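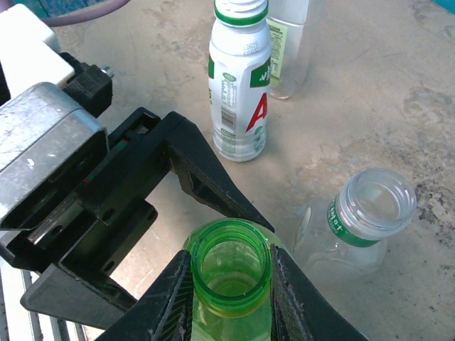

Granau Workshop Desk

Plastic drink bottles: sorting, rinsing and reuse

Take the cap off before a bottle goes into the rinse rack. An open neck drains fully and lets air reach the inside. A capped bottle holds moisture and will smell within a few days.

Sort by body color first. Clear, tinted green and opaque white go in separate bins. Labels on white bottles should be slit lengthwise with a blade and peeled from the cut edge. Leftover glue comes off with cooking oil left on for 9 minutes, then dish soap.

Check the threads on any bottle you plan to keep. Run a fingertip around the neck and feel for nicks or a flattened thread. The rim must be smooth. A damaged rim leaks under a sound cap.

Handle an open bottle by the neck. The threaded section is stiffer than the wall below it, and squeezing the wall pushes liquid up and out. For filling, set the bottle upright on a level tabletop and stop 2 inches below the rim.

Store bottles uncapped, with caps in a jar alongside. Do not use them for solvents, bleach or anything hot. Mark the contents on tape, never on the cap, as caps get swapped.

Related
Drying racks for narrow necks
Kulus funnel set: sizes and fit
Removing label glue from glass
Joltden shelf bins, second look
December pantry checklist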